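Speaker notes – selling cold drinks in small shops
Version for the April group, revised 7/28/22

Slide 1. Title
Wait for the door to close. Say that the talk is for people who run one shop, and that questions can come at any time.

Slide 2. Where the figures come from
Sales records from the Bimer shops. 258 days of trading, 3824 cold drinks sold. Of those, 2494 went after midday. Mention that the Pravden shop was shut for part of the spring and is left out.

Slide 3. What people pick up first
Water goes from the shelf at eye level. Minum did well there and badly one shelf down – same price, same label. Ask the room who has moved a slow line up and what happened. Give them a minute.

Slide 4. Filling the fridge
Old stock to the front, every time. Staff know this and skip it when the shop is busy, so do the filling before opening. Leave a gap at the back of each shelf for the air to move. Kováčik send a card with their deliveries that shows the gap; hand round the copy.

Slide 5. Doors and lights
Check the seals with a strip of paper. If it slides out with the door shut, the seal needs changing. Clean the glass inside as well as outside. Lights off overnight, unless the window faces a street where people walk past late. 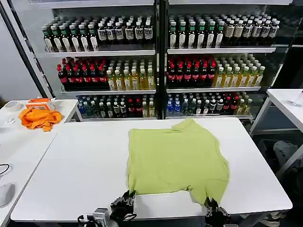

Slide 6. How many lines to keep
The Bimer shops went down to 12 lines and takings held up. Do not promise this for everyone. A shop near a school will want more small bottles, and a shop near offices will want more water. Read out the two lists on the handout, slowly.

Slide 7. Prices
Keep this short – the last group got stuck here. One price label per line, on the shelf edge, facing out. Multi-buy offers only on stock with a long date.

Slide 8. Questions
If there are none, go back to slide 4 and ask who fills the fridge in their shop. Collect the handouts that people don't want.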